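What Is Inside a Table Lamp?

A table lamp is a simple machine for turning electricity into light and sending that light where it is useful. Most table lamps have the same main parts: a base, a stem, a socket, a switch, a bulb, a shade and a cord. This page explains each part in turn. Words that may be new to you are explained at the end.

The base

The base is the part that touches the table. Its job is to stop the lamp from falling over.

Every object has a center of gravity. This is the point where its weight balances. If the center of gravity is low, an object is hard to tip. If it is high, a small push can knock the object down. A lamp has a shade and a bulb at the top, so it needs something heavy at the bottom. Some bases are solid metal or stone. Others are hollow and have a weight hidden inside.

The width of the base matters too. A lamp falls when its center of gravity moves past the edge of its base. On a wide base, the lamp has to lean a long way before that happens.

Try it: Stand a pencil on its flat end. Now push the pencil into a ball of modeling clay, press the clay flat on the table, and tap the pencil gently. The clay is doing the work of a lamp base.

The stem

The stem holds the bulb up. The higher the bulb is, the wider the circle of light on the table. A higher bulb also makes each spot on the table a little dimmer, as the same light is spread over a larger area.

Many stems are tubes. In that kind of lamp, two insulated wires travel up through the tube to the socket and cannot be seen. In other lamps the cord stays on the outside of the stem.

Brass is often used for stems. It is a mixture of copper and zinc, and a mixture of metals is called an alloy. Some stems only look like brass. They are steel with a thin gold-colored coating. A magnet can often tell you which is which: it sticks to steel and does not stick to brass.

The cord

The cord carries electricity from the wall outlet to the lamp. Inside it are strands of copper. Copper is a good conductor, so electricity flows through it easily. Around the copper is a layer of plastic or rubber, which is an insulator. Electricity does not flow through it easily, so the outside of the cord can be touched when the cord is in good condition.

A cord has at least two wires because electricity needs a complete path, called a circuit. It flows through one wire to the bulb and through the other wire back again. House current changes direction many times each second, but it still needs both wires to do its work.

A lamp that is put away for a while often has its cord wound around the stem. Wind it in wide, easy loops. Tight bends can break the thin strands inside, and the damage does not show from the outside. Unwind the whole cord before the lamp is used again.

The socket

The socket is the holder for the bulb. Most bulbs have a metal screw thread. When the bulb is turned, the thread touches one metal contact on the side of the socket, and the tip of the bulb touches another contact at the bottom. If the bulb is not screwed in far enough, the tip does not touch, the circuit has a gap, and there is no light.

The contacts are enclosed in a housing so that fingers stay away from them. Never put a finger or any object into an empty socket, even if the switch is off.

The switch

A switch opens and closes the circuit. When it is closed, two pieces of metal touch and electricity flows. When it is open, there is a small gap between them and the electricity stops.

Some lamps have the switch on the cord. Others have a small knob on the socket, just under the shade. To find this kind in the dark, feel your way up the stem and stop below the bulb, which may be hot.

The bulb

Older bulbs contain a filament, a very thin coil of a metal called tungsten. Electricity heats the filament until it glows. These bulbs waste most of their energy as heat.

An LED bulb has no filament. LED stands for light-emitting diode. It makes light inside a tiny chip of special material called a semiconductor. An LED bulb stays much cooler and uses far less electricity for the same amount of light.

The shade

A bare bulb is uncomfortable to look at. The shade sits between the bulb and your eyes. A pale cloth or paper shade lets some light through and scatters it in many directions, so the whole shade glows softly. This is called diffusion. The rest of the light leaves through the openings at the top and bottom.

A shade with straight sides is called a drum. The inside of a shade is usually white or another pale color, as pale surfaces reflect light and dark ones absorb it.

Working safely with lamps

Ask an adult to change the bulb. The lamp must be unplugged and the old bulb must be cool.
Pull on the plug, not on the cord.
Keep lamps away from water.
Tell an adult if a cord is cracked or frayed.

New words

Alloy - a mixture of a metal with one or more other elements, often metals
Circuit - a complete path for electricity
Conductor - a material that lets electricity flow easily
Diffusion - the scattering of light in many directions
Insulator - a material that does not let electricity flow easily 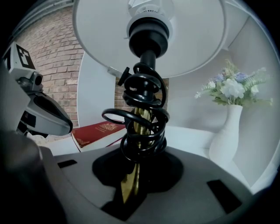
Efthymia Giannakopoulos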